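Returns bench goes to two arms: what changes at Drokside

Most of you have walked past the returns room at Drokside by now and seen the new station running. There have been plenty of questions at shift change, so this item sets out what the arms do, what they don't do, and how the jobs in that room are set up from here on.

Headsets come back to us from call centers, schools and rental customers. Until this spring every one of them was handled by hand from the moment the box was opened. A person took it out, found both ends of the cable, coiled the cable, looked over the cushions, plugged it in for a sound check, wiped it down and put it in a tray. On a full shift that was 240 headsets across the room. The sound check is quick. The coiling and sorting are slow, and they were the part of the job behind most of the sore wrists reported last year.

The new station is called Okico. It has two arms with grippers and works at a table the same height as the old benches. Its job is the handling: picking up a headset, turning it, separating it from whatever it is tangled with, gathering the cable and setting the unit down for inspection. The inspection itself stays with our staff, and so does the repair work.

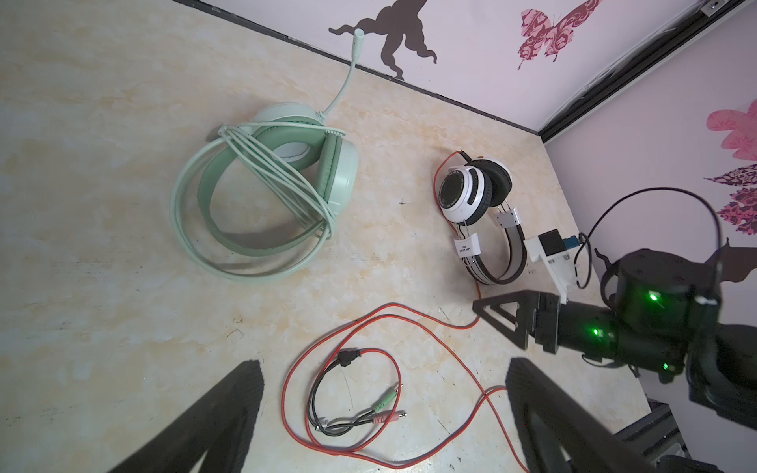
Cables are still the hard part. A cushion or a headband is more or less the same shape each time you meet it, but a cable never lies the same way twice, and older models with separate plugs for sound and microphone give the arms two loose ends to deal with. When Okico can't sort out a cable after 2 tries, it stops and calls for a person. In April it called 113 times. Many of those calls took only a few seconds to clear, but they break up whatever else you are doing, and the people on the first shift have said so plainly. We have moved the call light to where it can be seen from the repair bench, and calls now wait in a list so that you can finish the unit in your hands before you go over.

Nobody's hours have been cut because of the station, and none of the posts in the room have been removed. The mix of work has changed, though. There is less coiling and sorting and more testing, cushion replacement and plug repair. Two of the old sorting posts are now station posts, which means loading the table, answering calls and marking down what went wrong. Those notes go to the team at Navarrete who maintain the software, and they need to be specific. "Dropped it" doesn't help them much. "Dropped it when the boom caught on the band" does.

Station posts rotate every two hours. We tried half shifts at first and people found it dull and tiring to watch for that long. If two hours is still too much, tell your shift lead.

Training takes some 30 minutes for loading and calls, and a longer session for anyone who wants to do restarts. Everyone in returns should have had the short session by now. If you missed it, there is another one on Thursday before the afternoon shift, and you will be paid for the time. People from packing are welcome to sit in.

A few rules for the station. Keep your hands off the table while the arms are moving. Press pause and wait for both arms to stop before you reach in, even for a loose plug that looks easy to grab. Don't tie cables up in advance to help the station along. It slows the arms down, and the ties have been turning up in the trays. Long hair and lanyards should be tucked away, same as at the cutting machines.

The pay question has come up at each meeting. Station posts are currently paid at the sorting rate. Several people have pointed out that clearing faults and writing them up is closer to the repair grade, and the grading review will look at that next. The result will be posted on the board outside the canteen.

Hendumetti, our other site, gets the same setup later in the year. Some of their returns crew will be visiting to see how the room runs, and they have asked to talk with the people who work in it. If you are willing to spend part of a shift showing them around, put your name on the sheet by the returns room door.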